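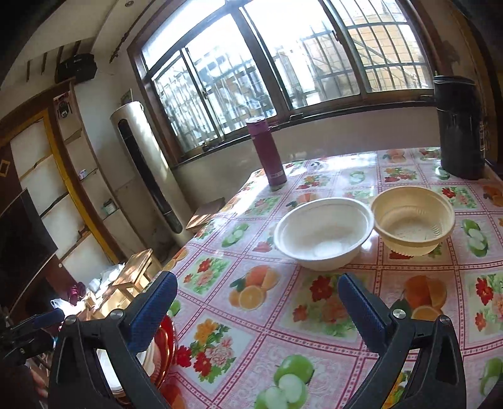

According to Palesa Msimang, a task shown by hand is learned faster than one written as code, though only if the person moves slowly. Demonstration in this sense means performing a job with a hand-held gripper, or steering an arm by remote control, so that a robot can copy it.

Last updated October 31, 2023
2 min read

Table work with bowls and dishes is a common subject.

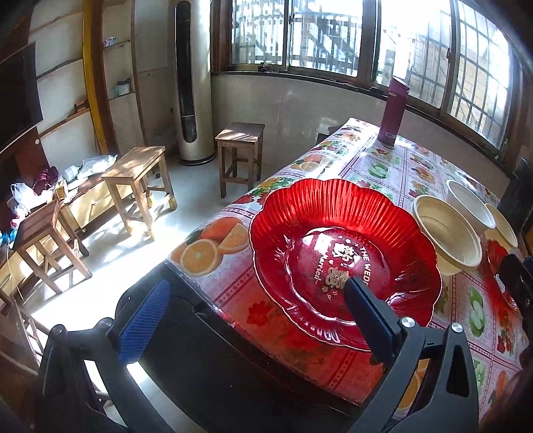
Msimang has argued that remote control suits heavier loads. The Casthorpe set holds more than 3000 demonstrations.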